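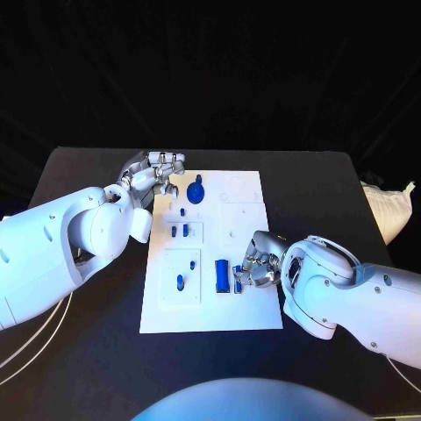 Figure 2. Two white robot arms and a white board with blue parts, against a black backdrop.

4. What new joiners did with the choice

4.1 The form and who got it

I'll start with the form itself, as so much of what follows depends on it. When Grosgate closed its old final salary scheme to new staff, it gave people joining after the change a pick between two plans. The first, which everyone at Grosgate calls the blended plan, pays a modest guaranteed pension on earnings up to a cap, with a savings pot on top for anyone who earns above it. The second is a savings pot and nothing else. The employer pays in, the member pays in, the money goes into funds run by Gunawan, and whatever is there at retirement is yours to draw on as you like.

You get 90 days to choose. If you don't choose, you go into the blended plan, and you stay there. (You can switch the other way once, after five years, which is a rule I shall come back to in Section 6 and complain about.)

I had records for 1,149 new joiners, all of whom were sent the same form in the same envelope, with the same 14-page booklet. They came to me from Prurulov, the payroll system, stripped of names and staff numbers but with grade, age band, site, contract type and the date on which a form came back, if one did. I also had the choice itself, obviously. What I did not have was anything on partners, other pensions or savings elsewhere, and I'd have given a lot for the second of those.

4.2 Most forms never came back

Of the 1,149 joiners, 778 returned nothing. That's just over two-thirds, and it leaves 371 who sent in a form of any sort. I was braced for a big number and it still made me sit back in my chair.

Now, it is tempting to read those 778 people as having made no decision at all, and a lot of the writing on pension defaults does just that. I'm less sure. The booklet says on its first page, in bold, that if you are happy with the blended plan you need do nothing. A person who reads that, thinks "fine by me" and puts the booklet in the recycling has made a choice in any sense I care about. A person who never opened the envelope hasn't. In my data they look exactly alike.

I tried two ways round this. One was to look at whether people who stayed silent had done anything else with their pension in the same period, such as logging in to the Gunawan site or filling in the form that says who gets the money if you die. Plenty had. In fact the death benefit form was a good deal more popular than the choice form, particularly with staff over 40, and that tells me that quite a few of the silent group were opening their post. The other was to talk to people, and I'll get to that in 4.4.

4.3 Who picked the savings pot

Among the people who did send a form back, the savings pot was the more common pick. This isn't very surprising once you think about who has a reason to fill it in. If you want the blended plan you can leave the form alone, so the pile of returned forms is always going to lean towards the other one. I mention it because an early internal note at Grosgate took the share among returned forms as a sign of what "staff want", and that note then got quoted at a budget meeting. Please don't do this. The returned forms tell you what people who return forms want.

With that said, there are patterns inside the pile, and I think they hold up.

Staff on fixed-term contracts leaned heavily towards the savings pot. The blended plan only gives you a right to the guaranteed part after five years' service, so if your contract ends in three, the sum is easy. What puzzled me was how many fixed-term staff had stayed silent and so ended up in a plan from which, on paper, they could expect very little of the employer's money. To my mind that's the strongest case against the default as it stands, and it has nothing to do with whether pensions or pots are better in general. It's simply a poor match for someone who is leaving in three years.

Higher grades also leaned towards the pot, though less than I'd expected. The cap bites on these people, so the guaranteed part replaces a smaller slice of their pay. But several of the top grades went the other way, and in the older age bands the blended plan was clearly ahead. I suspect (and it is only a suspicion, as I can't see it in the records) that some of these joiners already had a big pot from an earlier job and fancied a bit of guaranteed income to go with it. I would. Again, I wish I had their other pensions to look at.

Age on its own did much less than I had thought it would. I had a tidy story ready about young people liking pots they can take with them, and it fell apart as soon as I allowed for contract type. Young joiners at Grosgate are far more likely to be on fixed terms, and once you compare permanent staff with permanent staff the age gap shrinks to something I wouldn't want to hang an argument on.

Site mattered, and I hadn't planned to look at it at all. Staff based at Hodau returned forms at a much higher rate than staff anywhere else. I spent a happy week trying to explain this with grade and contract, and neither of them did the job. The answer was a lot more ordinary. At Hodau, induction includes a half-hour slot on pay and pensions, given after lunch in the training room, and joiners are handed a spare copy of the form with a pen. At the other sites the envelope goes to your home address and that's the end of it.

4.4 What people told me

I held group talks at Hodau and at the main Grosgate offices, with joiners who had been in post between one and three years. These were small groups, they came because they felt like coming, and I make no claim that they stand in for everyone. I still learnt more from them than from a month with the Prurulov file.

The first thing I learnt was that hardly anyone could tell me which plan they were in. People knew that money went out of their pay and that Grosgate put some in. After that it got hazy fast. One woman was certain she'd chosen the savings pot, described the form to me in detail and then looked it up on her phone and found that she was in the blended plan. She'd filled in the form and never posted it!

The second was about the welcome credit. Grosgate pays £1,000 into the savings side of either plan once you have been there a year. It is the same sum whichever plan you're in, and the booklet says so. Yet in every group there was at least one person who thought it came only with the savings pot, and for a few of them it had clearly tipped the balance. I went back to the booklet to see why. The credit is described on the savings pot page, with a line telling blended plan readers to turn over for theirs, and over the page it sits below a long table of accrual rates that I doubt anyone has read for pleasure. So I don't blame the readers for that one.

The third was how people talked about risk. In papers like mine, the guaranteed plan is the safe one and the pot is the risky one, and we all get on with our sums. In the groups it was often the other way about. To several people the pot was safe, in that it had their name on it, they could see it on a screen and it couldn't be "changed on them". The guaranteed pension was a promise from an employer that had just closed its last scheme. You can point out that benefits already built up are protected in law, and I did, and people nodded politely. But I don't think they were being foolish. They had watched older colleagues keep something that they themselves would never be offered, and they drew their own lesson from it.

4.5 What I make of it so far

If you run a scheme like this one and want to know whether your staff are choosing, the return rate on its own won't tell you much. I'd look at it next to some other sign of life, and the death benefit form is a good one that most employers will already hold.

I'd also be slow to say that the two plans were put side by side and the blended plan won. It has most of the members, yes. It was also the one you got for doing nothing, and the Hodau slot shows how far the picture can move with half an hour and a pen. Whether the Hodau joiners chose better, as opposed to just more often, is a harder thing to pin down. Fixed-term staff there were more likely to end up in the savings pot than fixed-term staff elsewhere, and given the five-year rule I count that in Hodau's favour. For permanent staff I can't yet say.

There's one loose end I should own up to. The 90 days run from the start date in Prurulov, and for some joiners that date was entered late, so their window may have been a bit longer than everyone else's. I reran the tables in 4.3 without the joiners whose dates had been changed, and the patterns by contract, grade and site stayed as they were. The full set of tables is in Appendix B, and Section 5 turns to what each plan costs Grosgate per member.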